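Wuvville Decorative Arts Museum
Progress Report to the Dodia Fund, 2 July 2021

Cataloging of the Peltura collection of painted fans and lace is on schedule. Of the 209 objects covered by the grant, all but 40 now have full records, and four have been sent to the Kwofie studio for treatment. The remaining records will be finished in August.

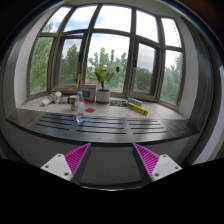 Light exposure remains the main item of unspent budget. The fans are to be shown in low light, and the quote for filtering film and blinds came in $1,000 above our estimate. A bay window with five panes above and five below takes more film than a flat one, and we ask permission to move the difference from the travel line.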